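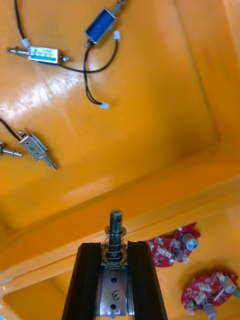 Amau Brush Set, 2 pair

Back in stock as of March. Wire brushes for jazz drummers, made in the Pruvotside shop by Valdir Frota and Saodah Pattinasarany. Same brush as before, slightly softer rubber on the handle.

Retractable. Steel wire, medium gauge, spreads to a full fan or pulls in tight for louder stuff. Good on coated heads. On clear heads you wont get much swish, buy a coated snare head first.

What you get
2 pair of brushes, one medium, one light
Canvas roll with tie
Spare pull rods, 2

Light pair is for ballads and small rooms. Medium is the one most people end up using all night. Trio, quartet, piano bar, that kind of thing. Not for rimshots please. Wires bend and we can't replace bent wires under the guarantee.

Sound: dry, quick, not a lot of ring on the ride. Valdir plays the medium pair half open, Saodah likes them all the way out. Try both.

Care: pull the wires in before they go in the bag. Wipe down after a gig. No oil!!

Guarantee is 60 days on handles and pull rods. Email us first, dont just mail them back.

First run was 1,000 sets and they went. This run is smaller. Shops, minimum order is 8 sets, ask for the trade list.

Also see: Ada practice pad (coated top, works fine with brushes), Pattinasarany mallets, soft and medium.

Orders in before 2 p.m. ship same day. Overseas takes longer, shipping shown at chekout.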